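The Well at Hornach

The year the well went bad, my grandmother stopped making tea for visitors. She gave them bottled lemonade and told them it was because of the heat, though it was September and the mornings were already cold.

Hornach had two wells then. The upper one belonged to the church and was locked. The lower one stood at the bend in the road, with a concrete ring around it and a tin lid, and everyone on our side of the hill used it. The bus to Nindby stopped beside it. Drivers filled their bottles there while people climbed on with their bags.

I was home that month to help with the roof. On my second morning I drank a glass of water at the sink and put it down again. It tasted of coins.

"It's been like that since the rain," my grandmother said. She was peeling apples and didn't look up.

"Have you told anyone?"

"Who would I tell?"

I asked at the shop. The woman there said her water was fine. Then she sold me six bottles from a stack by the door that had not been there in the summer. The man next to us said the taste was from my grandmother's kettle. He had dug a new pit for his sheep dip in the spring, some 200 steps uphill of the well, and he talked about the kettle for a long time.

So I took a sample. The laboratory was in Dumov, on the second floor over a bank, and the sign on the door said Selvanayagam Water and Soil. I rinsed a jam jar three times and filled it at the well before it was light. Then I carried it on my lap on the bus, wrapped in a dish towel. A girl across the aisle asked me if it was a fish.

The clerk at the desk held the jar up and asked what had been in it.

"Plum jam."

She wrote that down. She said the jar wouldn't do for everything, but they could make a start, and that if I wanted the full test I should come back with one of their own bottles. She gave me two in a paper bag. The fee was 161, paid in advance. I had brought 400 for roofing nails and felt, and I paid out of that.

I sat in the hallway for a while afterward, as the next bus wasn't until four. On the wall was a board with the price list and a sheet for customers.
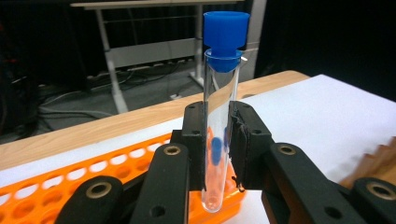
Can well water make you sick even when it looks clear?
Clear water can still carry germs, nitrates or metals, and a test is the only way to find out.

I read that twice and then copied it onto the back of my receipt. When I got home I read it to my grandmother. She asked me to read it again, slower. Then she took the kettle off the stove and poured it out in the yard, on the stones, well away from the beans.

"I drank it all summer," she said.

The roof was still open over the back room. I went up and worked until I couldn't see the nails. From there I could look down at the bend in the road, and after supper the neighbor came out with a bucket. He stood at the well a minute or two with the lid in his hand – I thought he might turn around – and then he filled the bucket and carried it up the hill to his house.

In the morning I took the two bottles out of the bag and walked down.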